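How do we run a used book sale as a first-time fundraiser?

Asked 8 January 2022 in School and Club Fundraising

Our after-school music club in Derese wants to buy new stands and sheet music, and we've settled on a used book sale in March. We have the hall at the Sutau Center for one afternoon. None of us has done this before! How do we get enough books, and what should we charge? We don't want to get stuck with a mountain of leftovers either.

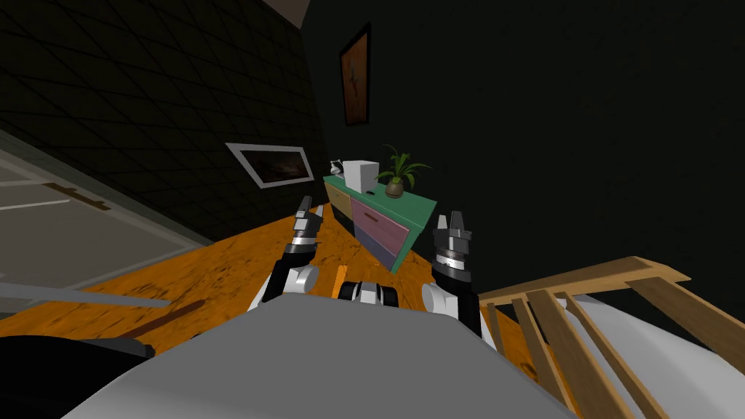
We have eight families ready to help and up to 200 books promised so far, mostly kids' paperbacks and cookbooks.

2 answers

Best answer

Oh, you're going to love this. We do one every spring for the Wostska swim team and it's my favorite day of the year – people who come in for one book walk out with a bagful.

Start collecting now and keep it going right up to the week before. Put a box at school, one at the library if they'll let you, and ask the families to knock on a few doors. Say clearly on the flyer what you won't take (old encyclopedias, anything moldy, magazines) or you will get all of it, believe me.

For prices, go flat. We do $2 for hardcovers and paperbacks alike, and kids' books go by the bag. No stickers, no sorting by value, and the line moves so much faster. Have plenty of small bills in the cash box.
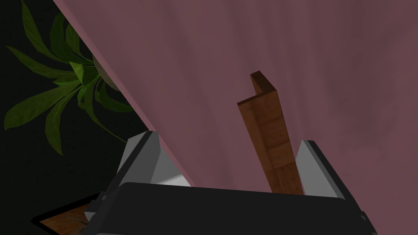 Sort the books by type the night before, spines up, in shallow boxes. Cookbooks go near the door, they sell themselves! For the last hour switch to "fill a bag, pay what you like" and you'll be amazed how much goes. Call a thrift store ahead of time about the rest – ours in Curkura takes everything if we drop it off the same day.

Have fun with it, and put the kids on to play a few tunes if they're up for it!

14 people found this helpful

Another answer

sell coffee too. we made more on coffee than books lol

3 people found this helpful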